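Setting Up the Scorer's Table Console (Section 3)

I've kept the book for college basketball for 22 seasons now, and I wrote this section because the factory booklet for the Trilside console assumes you already know what you're doing. Most of us learn it ten minutes before tip-off with a band warming up behind us! So go slow the first time, and do it on a practice day if you can.

Before you start, you'll want the console, its power brick, the long data cable and the horn cable. If your gym has the older Pelen board on the wall, grab the gray adapter too (ours lives in the drawer with the possession arrow).

3.1 Connecting the console

1. Set the console at the middle of the table, facing the court, with the home bench on whichever side your conference uses.

2. Run the data cable down the back of the table and tape it to the floor. Don't run it in front. I've watched a point guard dive for a loose ball and take the whole clock with him.

3. Plug in the data cable first, then the horn, then the power.

4. Hold the green key for 2 seconds. The wall board should light up all eights while it tests itself, and then go to zeros.

Caution: Never pull the data cable while the clock is running. The board will freeze on the last number it got, and you'll be explaining that to an official. 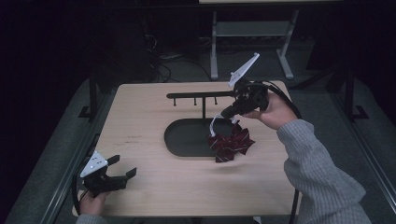 What if the wall board stays dark after the self-test?
Check the channel number first. The console and the board have to match, and ours are both set to 8. If they match and it's still dark, turn the console off, wait for the fan to stop, and go back to step 3.

3.2 Loading the game

1. Press MENU and pick College Men or College Women. They aren't the same! The men play halves and the women play quarters, and the console resets team fouls differently for each.

2. Type in the team names. You get a short line, so work out your abbreviations with the visiting scorer before warmups end.

3. Enter the rosters from the official book, not from the program they sell at the door. Antigoni Stamatopoulos, who runs the shot clock next to me, reads the numbers out loud while I type, and we catch a wrong one maybe every other game.

4. Save the game file before you touch anything else. The console holds almost 500 of them, so you don't need to erase last season's to make room.

Note: If you load a saved file from an overtime game, the period setting comes along with it. Put it back to 1 by hand.
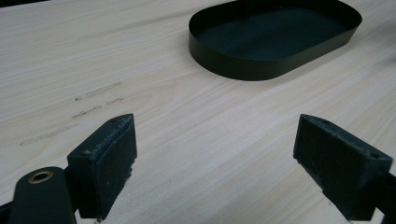 Fig. 2. Tabletop and black oval tray.

3.3 Checking the horn and the shot clock

1. Tell the officials and both benches you're about to sound the horn. Then press it once, short.

2. Set the game clock to ten seconds and let it run out. You should hear the horn and see the backboard lights come on together.

3. Start and reset the shot clock a few times, including the short reset after an offensive rebound. Reda Younis asked me to add that one after we skipped it before the Sultana Classic last July, and I can't say he was wrong.

4. Put the clock back to your warmup time and leave it alone.

Section 3.4 covers the backup clock and the hand horn. Keep both under the table, switched off, where you can reach them without standing up.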